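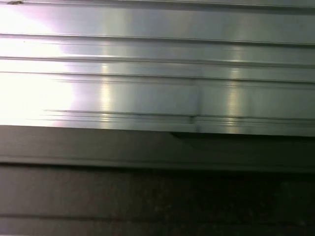 *Gray metal, with long grooves from side to side.*

**The Key of Tirkik Street**

Gunther Kettler came to Trukirside in September, with one suitcase and a letter from a dead man. The letter was short. It said that the shop on Tirkik Street was now his, with everything in it, and that he should ask Mr. Prasert Jitpraphai for the key.

He did not know the dead man well. Wattanapong had been a friend of his mother, long ago, when she was working on the boats. Gunther had met him only two times, and the second time they had quarreled over a game of cards.

Mr. Jitpraphai lived above the bakery. He opened the door in his slippers and looked at the suitcase before he looked at Gunther.

"You are late," he said. "I wrote to you in the spring."

"I was not sure if I wanted to come."

"And now?"

"Now I have paid for the train."

The old man laughed and went to find his shoes. They walked down the hill together, very slowly, because Mr. Jitpraphai stopped to greet each dog. It had rained in the morning and the street smelled of bread and wet stone.

The shop was smaller than Gunther had imagined. Inside there was a long counter, a chair, and shelves up to the ceiling. On the shelves stood radios. Most of them had no back, and the wires were hanging out like the roots of a plant.

"He repaired them?" Gunther asked.

"He opened them. To repair is another matter." Mr. Jitpraphai sat down on the only chair. "People brought him a radio and he gave them tea, and they talked for an hour. After some weeks they bought a new radio, but they still came for the tea."

Gunther took one from the lowest shelf. On the front was written Jasel, in thin letters. He turned the knob and nothing happened. He felt a little foolish, and he put it back in the same place, where there was a clean square in the dust.

"There is also a debt," said Mr. Jitpraphai. "I must tell you this. He owed 600 to the landlord."

"The letter said nothing of a debt."

"No. He was a polite man."

Gunther went to the window. Across the street a woman was carrying a lamp under her arm, and she stopped when she saw the open door. She waited there for a moment. Then she crossed.

"Are you open again?" she asked. "My brother's radio makes only noise. He would not say it, but he misses the voices in the evening."

Gunther wanted to explain that he was a teacher of geography, that he understood nothing of wires, and that his return ticket was in his pocket. He looked at Mr. Jitpraphai, but the old man was studying his own shoes with great interest.

"Bring it tomorrow," Gunther said. "I cannot promise anything."

"He never promised also," she said, and she went away with her lamp.

It was quiet in the shop. Mr. Jitpraphai got up and began to search under the counter, moving boxes and breathing heavily, until he found the kettle.

"You will need to wash it," he said.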